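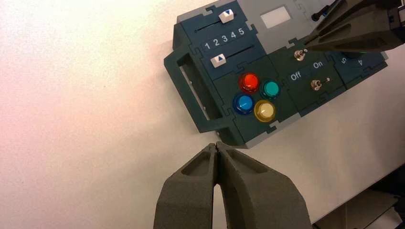 A two-arm robot at a panel of sliders, push buttons and toggle switches, the task set for the Lodhi student manipulation project.

BIDAU, 8/12/21 — Students in the Lodhi automation course have released the rules, task list and recorded runs from their two-arm manipulation project. The release covers 2189 runs on a single panel and is open to other school and college teams without charge.

The panel carries two slider knobs on a shared scale numbered 1 to 5, four push buttons in red, green, blue and yellow, and metal toggle switches, one of them labeled Off and On. A carrying handle is fitted at one end. Teams program a pair of arms with two-finger grippers to set the controls in a stated order.

The task list contains 19 items. The simplest calls for one button press. The longest requires a slider to be moved to a given number, two buttons to be pressed in sequence and a toggle switch to be changed, with a limit of 40 seconds. Each item is scored on final position only. Contact with the panel outside the named control is logged but carries no penalty in the first season.

"The toggles were the hard part," said Craig Cairns, who teaches the course. "A button accepts an approach error of a few millimeters. A small lever does not, and students had to rewrite the approach path several times before the scores moved."

Control software was written by the students on top of Drestix, the course's in-house motion library. Camera views from the wrist of each arm were stored with joint positions and gripper opening for every run. Runs that failed are included and marked as such.

"We kept the failed runs because they were the ones we learned from when tuning the grip force," said Morenike Etim, student lead for data and scoring. "A team starting now can check its own errors against ours."

The first open round, the Dimisell Challenge, will be held at Bidau in February. Each team will attempt 100 scored runs drawn from the task list, with the order released on the morning of the event. Teams may bring their own grippers — the arms and panel will be supplied.

Rules, scoring sheets and run files are available from the Lodhi course office on request.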